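I have been putting off the T-shirt drawer since October, and I do mean the whole drawer, the one that only closes if you lean on it with a hip. So I made tea and got started.

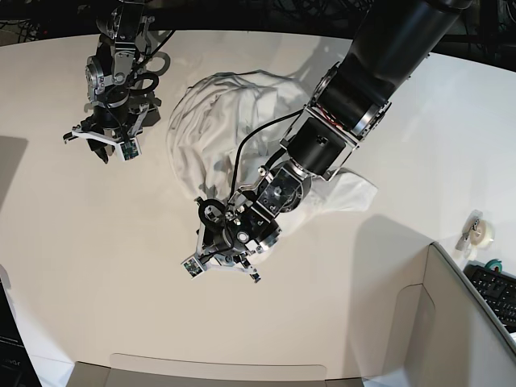 My mother ironed everything, pillowcases included, and I inherited her iron but none of her patience. What I do have is a soft spot for a big clear table. A white shirt in a heap on a white tabletop is mostly creases and a bit of gray shadow, and I spent a good while hunting for the sleeves on mine – tea going cold, of course!

We use cookies to remember your visit. Accept | Manage settings 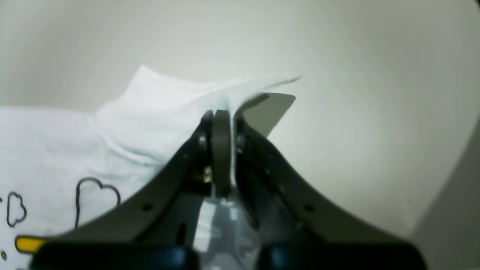

I fold in thirds these days, after years of just halving things and hoping. You start by pinching up a bit of the shirt and letting the rest hang, and then you can smooth it down. Prints help me no end, even a little black outlined cloud like the one on this tee, because then I know which side is the front. Plain ones I still get wrong. 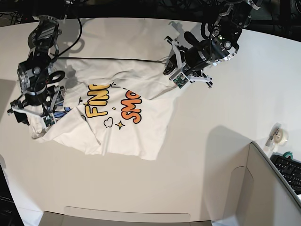 Bubble letters and a little yellow star, still very rumpled.

The drawer holds 60 shirts if I stand them on edge, and eight went into the donation bag. Socks are next, once I've made a fresh pot.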